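4. What the wearers told us about fit and fastening

I want to start this section with the buckles, because I spent most of last August thinking about very little else. As we laid out in Section 3, the study followed 82 women who regularly wear heeled sandals to weddings, parties and the like, and between them they logged 328 separate wearings in the diary we gave them. We asked for the shoe, the occasion, the time on and the time off, and then a free box where they could write whatever they liked. The free box is where all the good stuff was. I had planned on coding it in an afternoon (ha!) and it took me weeks.

4.1 The ankle strap problem

Going in, my guess was that heel height would explain nearly everything. Height is what people talk about in the shop, it's what the labels tell you, and it's what most of the earlier work on dress shoes measures. So I was pretty surprised by how often the diaries went on and on about the ankle strap and barely mentioned the heel. Wearers wrote about straps that slid down, straps that had one hole too tight and the next hole too loose, and straps that left a red line you could still see the next morning. One wearer wrote that she had "basically picked the shoe for the buckle and then hated the buckle all night," and I think about that line a lot.

The two sandals we supplied ourselves were the Pranach, which has a narrow strap with a small pin buckle, and the Cadwaladr, which has a wider strap that closes with a hook. Both come in satin, both have the same heel, and both have a fabric flower over the toes. That was on purpose – we wanted people to be comparing the fastening and nothing else. It didn't work out quite that neatly, as the flower on the Cadwaladr sits a little lower and several wearers said it tickled, but it's as close as we could get with shoes you can really buy.

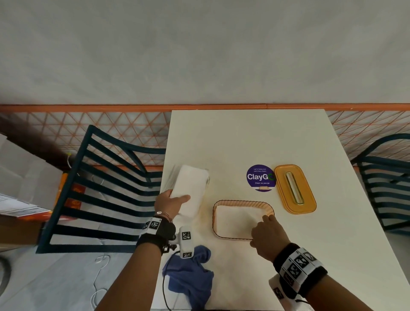 The hook closure did better on ease of getting in and out, and I don't think anyone will fall off their chair at that. What's more interesting to me is that it also did better late in the evening. Feet swell when you stand and dance for hours, and the wearers who could move the hook over by one loop simply did so and carried on. The pin buckle people tended to do one of two things: they undid the strap completely and let it flap, or they took the shoes off. Both of those came up again and again after dinner, and I have a lot of sympathy, having done both at my own cousin's wedding.

I should say that a fair number of wearers preferred the Pranach anyway. They liked how it looked. They said the narrow strap made the ankle look finer and that the little buckle caught the light like a piece of jewelry, and they were quite cheerful about paying for it with sore feet. We had a comfort score for each wearing but no looks score, and I regret that now. If I ran this again, I'd put the two side by side on the same page of the diary so people could tell us what they were trading away.

4.2 How long is an evening?

Another thing I got wrong at the planning stage was time. Our pilot diary had a box for "hours worn," and everybody in the pilot filled it in as one number. In the main study we asked for each time the shoes came off and went back on, and the picture changed a lot. A shoe that was "worn all night" was usually worn in pieces. There was the walk from the car, the standing part, the sitting part (shoes often slipped off under the table, with the hem hiding everything), and then dancing, which might be in the sandals or in flats or in nothing at all. 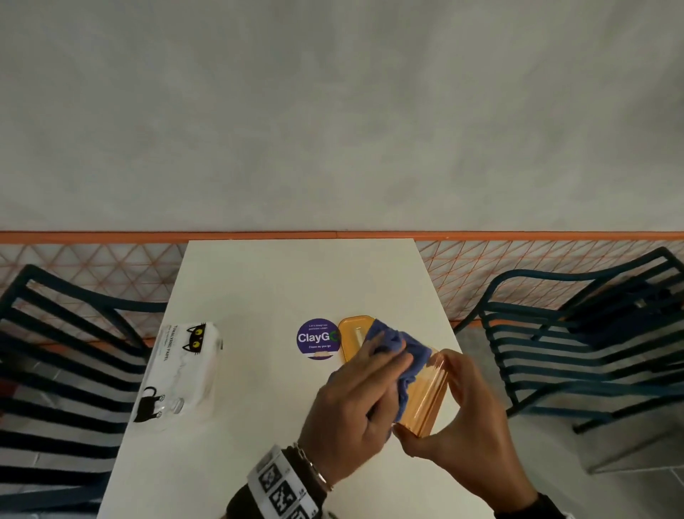
For that reason the comfort curves in Figure 1 are drawn against minutes spent standing or walking, and time seated with the shoes off is left out.

Figure 1. Mean comfort score by minutes on foot, Pranach and Cadwaladr sandals, all logged wearings. Higher scores mean more comfortable.

The two curves sit right on top of each other for the first 36 minutes. I love this detail, because it's a lot longer than anyone spends trying shoes on in a store! You walk to the mirror and back, you turn your foot this way and that, and you're done. After that point the lines pull apart, with the Pranach dropping faster, and they don't meet again. So a shopper who does everything right and tries on both pairs with real care would still have no way of feeling the difference before she gets home.

We did check whether this was just a story about heels getting tiring. If it were, both lines ought to fall together, seeing as the heels match. They do both fall, of course. But the gap between them shows up for wearers who were used to heels as well as for those who weren't, and it was a bit wider for the experienced group, which I can't fully explain. My best guess is that they stayed on their feet longer and danced harder. It could also be that they were fussier raters.

4.3 Satin, crystals and other things that shed

Not everything in the diaries was about pain. There was a whole stream of comments about damage, and we hadn't asked about damage at all. Satin marks if you so much as look at it. Gravel is bad, wet grass is worse, and the outdoor events held at Talamthorpe, where the path from the parking lot is both, accounted for a good share of the grumbling. A few wearers treated their sandals beforehand with Flostix, a spray-on fabric guard, and they seemed happy with it, but we didn't control who used it or how many coats went on, so please don't read this as a test of the spray.

The fabric flowers held up better than I feared. Petals frayed at the edges on 16 pairs, nearly always on the outer side of the foot where it brushes against chair legs and other people's shoes. No wearer reported that fraying had made the sandal less comfortable, though more than one snipped the threads with nail scissors and wrote in to confess it. Loose crystals were a bigger annoyance. They catch on hems, particularly lace and chiffon, and a pulled thread in a rented gown can cost you your deposit.

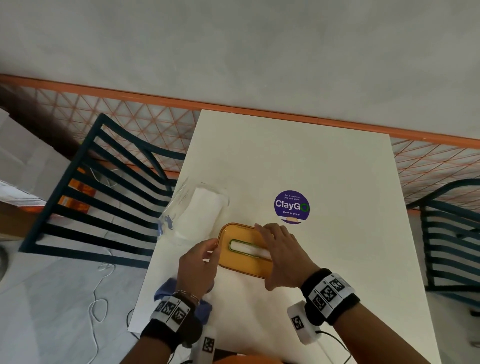

Wearers who lost a crystal from the buckle also tended to stop using that shoe for dressy events, even when they'd rated it as comfortable. I find this one of the sadder results we have. A perfectly good sandal gets pushed to the back of the closet over one missing stone, and neither maker includes spares in the box. We come back to repair in Section 6, where I'll go through what the local shoe menders told us they could and couldn't match.

4.4 Some limits before moving on

Our wearers chose their own occasions, so the Pranach and the Cadwaladr didn't go to exactly the same kinds of party. We asked people to swap pairs between events and most did, but a few clearly had a favorite and stuck with it, which I can't really blame them for. The diaries also lean toward the memorable nights. I suspect that a dull work dinner in slightly annoying shoes often went unrecorded. And the comfort score is one number given at the end of the evening, when the shoes are already off and everyone feels better about them. A wearer who filled hers in at the bus stop scored a full two points lower than she did on any other night, and we kept her score in.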